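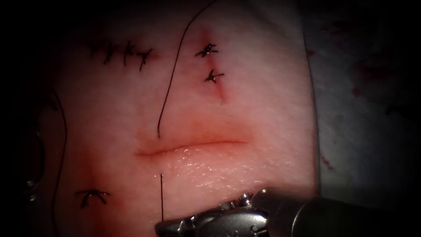
News > Members > Summer issue

Sewing room opens at Trulwood clinic in June

The Trulwood clinic will open its old records room as a practice room for nursing and medical students next month. The room has sat locked for seven years. It now has a sink, two long benches and a door wide enough for a cart.

Staff have called it the sewing room from the start, and the name is already on the key. Students can book it from 7 in the morning, before the first patients arrive, or after the front desk closes. Bookings go through the office, on the same sheet used for the meeting room. Please write your full name.

The work was paid for out of the building fund. Members gave 249 gifts over the winter, and the Jorness store on Mocanu Street added $1,000 toward the flooring. The roof over the north hall was due to be done with the same money and will now wait until fall.

Cornel Căpraru, who runs student placements, asked for the room three years ago. Students from Nemora were driving 46 miles each way to practice stitches, he said, and most of them gave up the trip after the first snow.

"You learn to close a cut by closing a lot of them," he said. "An hour before work is plenty if you can get it often."
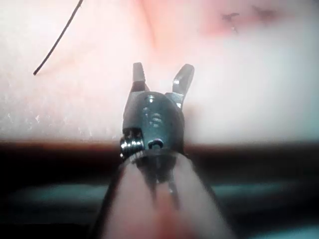
Open jaws in front of a pale pink surface.

A few house rules. Needles go in the red bin by the sink – never in the trash. Thread and pads are in the tall cabinet, and the sign-out book hangs on the inside of the door. Food stays in the break room. The back lot will be full on clinic mornings, so use the street.

The parking permit forms printed in the last issue had the wrong office hours. New forms are at the front desk.

Comments

Dale R.
Is the room open to retired nurses? I'd like to keep my hand in.

Office
Yes, Dale, with a current member card.

marnie_t
Good news, but the north hall leaked again this week. Fall is a long way off.

Pete
Does the side door still stick?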